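August 21, 2020

Notebook, ad matching work, Lurkham and Pokcombe council races

Picking up from last week. The aim is still the same: sort the public posts from the two council races by who posted them, find the ones that are copies or near copies of each other, and see whether the near copies cluster in the days before the ballots went out. Kimaro is the name of the matching script, for anyone reading this who joined after May.

Morning

Pulled the full export again. 3,052 posts after removing reshares with no added text. The old export had more, but it kept the reshares and I don't want them in the base set. They can come back later as a separate column.

Split by race:
Lurkham 1,460
Pokcombe the rest

I had expected Lurkham to be the bigger of the two. It has more registered voters and two contested wards. Pokcombe had the fight over the bus station, and a lot of the Pokcombe text is people arguing about bus routes under posts that were meant to be on something else. I tagged a sample by hand and gave up on separating "about the race" from "about the buses." In that town, this spring, they were the same argument.

Spent an hour on dates. The export gives times in UTC and the first version of the script read them as local time. Anything posted late in the evening landed on the next day. This matters for us. The heaviest posting is after supper, and a post from the evening before the mailing would show up as if it went out on the day itself. Fixed in the loader. Reran the daily counts. The Pokcombe peak moved back one day and got narrower. The Lurkham line hardly changed.

Note to self: the plots in the shared folder are all from before this fix. Redo them or delete them. Do not send them to anyone.

Matching

Three settings tried on the same set.

Strict (identical text after stripping links and punctuation). Finds very little beyond what you would find by sorting the spreadsheet. Mostly campaign pages posting the same notice in several groups, under their own name. Nothing wrong with that.

Loose (shared word runs, threshold at the old value). Far too much. It pulls together every post that quotes the county's line on how to return a ballot. Those are long official sentences and people paste them in full, which is good, but they swamp the rest.

Loose with a stop list. I took the county wording, the two newspaper headlines that everybody pasted, and the standard disclosure line, and removed them before matching. Better. The clusters that are left look like things a person would call copies.

The stop list is in the repo as a plain text file. Add to it if you see official wording getting through, but put your initials and the race next to the line. Please don't add campaign slogans. I did that at first and it broke a cluster we care about, the one with the "ask them who paid" wording in Lurkham Ward 3.

On that cluster. The accounts in it are a mix. Several are plainly local people with years of posts about schools and snow plowing. A few were created in May and have posted about nothing but the council race. That by itself proves nothing. People do open accounts to talk about an election. What I want to know is whether the new accounts posted the wording first and the older ones picked it up, or the other way round. With the times fixed we can now look at order. First pass says the earliest copy comes from one of the older accounts, a man who has run for the seat before, and the new accounts follow within a couple of hours. So the simple story (outside accounts seed it, locals repeat it) does not hold for this one. I would like a second person to check the order before it goes in the draft.

Afternoon

Call with Nipon Saengthong about the coding guide. He has now coded the whole Pokcombe hand sample and had three complaints, all fair.

First, "attack" is too wide. It covers a post saying a candidate missed half the budget meetings, which is a claim you can check, and a post calling him a crook. He wants them split. Agreed. New codes are "record" and "insult," and a post can have both.

Second, there is no good code for jokes. A large share of the Pokcombe posts are pictures of the bus station with a line of text. Some favor a candidate, some don't, and some can't be read without living there. He has been putting them under "other" and would like to stop. We settled on "humor, side clear" and "humor, side unclear." I don't expect good agreement between coders on those, and we should say so in the write-up.

Third, posts in a second language were being skipped by the export filter. He found this when a post he remembered seeing wasn't in his sheet. Checked after the call and he is right: the filter drops anything the platform labels as not English. In Lurkham that is a real loss. Two of the church groups post in both languages, and one candidate put out all her notices that way. Turned the filter off. The rerun is going now and the base set will grow, so treat this morning's totals as temporary.

He also asked if we should be coding the ads from the public ad library in the same way. I said yes in principle and not this month. The library gives spending as a range, and some of the ranges are so wide that adding them up means very little. If we use the ads at all, it should be for wording and dates.

Sallton

The Sallton file came in from the town clerk. It is a list of registered committee pages and their disclosure statements, typed by someone into a word processor and saved as a table. 1,077 rows, many of them the same committee entered once for each filing. I cleaned up the names by hand for the first few pages and then wrote something to do the rest. It still confuses "Friends of" with "Citizens for" when the surname matches. Leave those as separate entries for now.

We have no posts for Sallton yet. The race there was uncontested in most wards, so it could serve as a quiet case to compare against. My worry is that quiet towns also have fewer groups, and we would be measuring that. Not decided.

Talk for the open day

The short version of this work is going on the building's web page along with everyone else's. They asked for two hundred words and a title. Title as sent: "Who said it first? Copied posts in two town elections." I took out the sentence about Ward 3 until the order is checked.

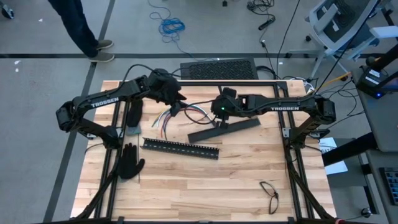
Workbench with the two Trossen arms.

Left to do on the page: our text still says "three towns" in the second sentence. Should say two until we decide on Sallton. Also the contact address is the old one.

Late

Rerun finished. The larger set loads without errors. Coder sheets need to be drawn again for Lurkham, since the old sample was taken with the filter on. Pokcombe gained only a handful of posts and I would rather keep the hand sample he already did and add the new posts as a top-up. Put the question to him by email.

Checked the cluster output once by eye. One more piece of official wording gets through, the sentence on signing the outer envelope. Added to the stop list. There is also a recipe for peach cobbler in the Pokcombe set, matched across four groups with perfect confidence. It got in through a group that a candidate's sister runs. Left it in. The rule is that we take every post from a listed group, and I don't want to start making exceptions by hand.

Storage: old exports take up most of the shared drive. I moved everything before May to the slow disk. Paths in the config file are updated. If you have a local copy of the config, pull before you run anything.

Next

Second check of posting order, Ward 3 cluster. Needs someone who hasn't seen my notes on it.
Redraw Lurkham sample, both languages.
Coding guide, new version with the four changed codes, and two worked cases for each.
Redo daily plots with the corrected times.
Ask the clerk in Sallton what the blank cells in the "paid for by" column mean.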